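Frequently Asked Questions About Bringing Us Your Old Computer

Welcome, and thank you for stopping by before you haul that tower down the stairs. We run a small refurbishing and recycling shop in Lindholm, and most of what we hear on the phone falls into the same dozen or so questions, so we've written the answers out at whatever length they seemed to need. If yours isn't covered, call us any time after 10 in the morning. Somebody will pick up, though it may take a few rings if we're all in the back.

What do you take?

Desktop computers, laptops, monitors, keyboards, mice, printers (with the ink cartridges left in, please), routers, cables of every kind, and loose parts. We'll take a computer that hasn't been switched on in fifteen years and we'll take one you bought last spring and fell out of love with. We're also glad to have power adapters, even the ones you can't match to anything. Especially those! There's a drawer in the shop that has rescued many an orphaned laptop.

What don't you take?

We can't accept old tube televisions, microwaves, refrigerators, smoke detectors or anything with a swollen or leaking battery. For the batteries, please call the county hazardous waste line and don't put the thing in your car until you've talked to them. The Prasmont transfer station handles televisions and large appliances, and they charge by the piece, so it's worth asking about the price before you load up.

Does it cost anything?

Dropping off is free for households. Monitors used to carry a small fee and people still arrive with the cash in hand, which is very sweet, but we stopped charging for flat screens a while back. Businesses bringing more than 6 machines at once should get in touch first so we can clear a little floor space and talk about paperwork.

Will you wipe my hard drive?

Yes, every single one, before anything else is done with the machine. If the drive works, we overwrite it with Memard, the erasing program we've used for years, and we keep the report it prints at the end. If the drive doesn't work, or the report comes back with errors, the drive comes out and goes to be shredded. You're welcome to have a copy of the report. Just say so when you drop off, and leave us an email address we can read (block letters are a kindness).

I'm still nervous about my files. Can I take the drive out myself?

Of course you can, and we won't be the least bit offended. On most desktops it's a matter of unplugging the computer from the wall, taking off the side panel, unplugging two cables from the drive and undoing a few screws. Newer machines may have a drive that looks more like a stick of gum, held flat against the board with one tiny screw. Laptops vary so much that we'd suggest looking up your model first. A computer without a drive is still perfectly useful to us, so please bring the rest along.

What should I do before I bring it in?

Copy off anything you want to keep, and then check again, particularly the desktop and the downloads folder, where photos like to hide. Sign out of your email and any accounts tied to the computer. On phones and tablets, turn off the locking feature that connects the device to your account, or we won't be able to pass it on to anybody. Have a look in the disc drive too. We've returned wedding videos, tax software and a surprising amount of polka.

What happens to my computer after I leave?

It gets a number and a place on the shelf, and usually within a couple of weeks it reaches the bench. We blow out the dust, test the power supply, check the memory and see whether the machine will start up and stay up. After that it goes one of two ways. Good candidates get cleaned, fitted with whatever they're short of, and given a fresh system. The others are taken apart for pieces that will help something else along.

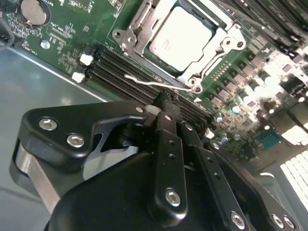

Memory is the part we run out of soonest. So many computers are let go simply for being slow, and so often a bit more memory and a newer drive are all that was wanted. If you've upgraded your own machine and have the old sticks sitting in an envelope, please think of us. Wrap them in the bag they came in, or in plain paper if the bag is long gone, and write the size on the outside if you happen to know it.

Who gets the finished computers?

About half our effort goes into the Zulico program, which matches computers with students, job seekers and older neighbors who'd like to get online. Last school year 157 machines went out that way. The rest are sold in the front room at modest prices, and that pays the rent and the electric bill. Every so often someone asks if they can choose who receives their donation. We understand the wish, but we'd need a second building to keep track of it all!

How do I apply for a computer?

Fill in the one-page form at the counter or ask us to mail you one. You don't need to prove your income; we ask you to tell us a little about your situation and we take your word. The wait is usually 4 weeks, and it stretches out in September, when everyone is back in class and the line gets long. If you have a deadline coming up, mention it on the form and we'll do what we can.

Do you offer a guarantee on the ones you sell?

Ninety days on the computer itself, counting from the day on your receipt. If it stops working in that time, bring it back with its power cord and we'll fix it or swap it. Laptop batteries aren't covered, I'm afraid, as they've generally lived a full life already, but we do write the battery's condition on the tag so you know what you're getting.

What about the parts nobody can use?

They're sorted by type — circuit boards, steel, aluminum, plastic, wire — and collected by a licensed recycler when the bins are full. We sent off 3,000 pounds last year. We get paid a little for the boards and copper, next to nothing for the steel, and we pay to have the plastic taken away, so it comes out more or less even.

Can I get a tax receipt?

Yes, ask at the counter. We'll list what you brought and the date, but we aren't able to put a dollar value on it. That part is between you and whoever does your taxes.

Can you pick things up from my house?

Only within Lindholm itself, and only if you can't manage the trip. Call and we'll find an afternoon that suits.

Comments

greenporch: Dropped off two towers and a box of cords and was in and out in ten minutes. The erase report came by email the next week. Thank you!

Tall_Oak: Do you take typewriters? Asking for my mother, who has three.

Shop reply: We don't, sorry to say, but please tell her the thrift store on the corner always has someone looking for one.

mapleandmain: My daughter wrote all of her college essays on a Zulico laptop. Still running fine, though the battery only lasts an hour or so.

rdw: is the side door still the one to use for heavy stuff

Shop reply: Yes, side door, and ring the bell so we can come out with the cart.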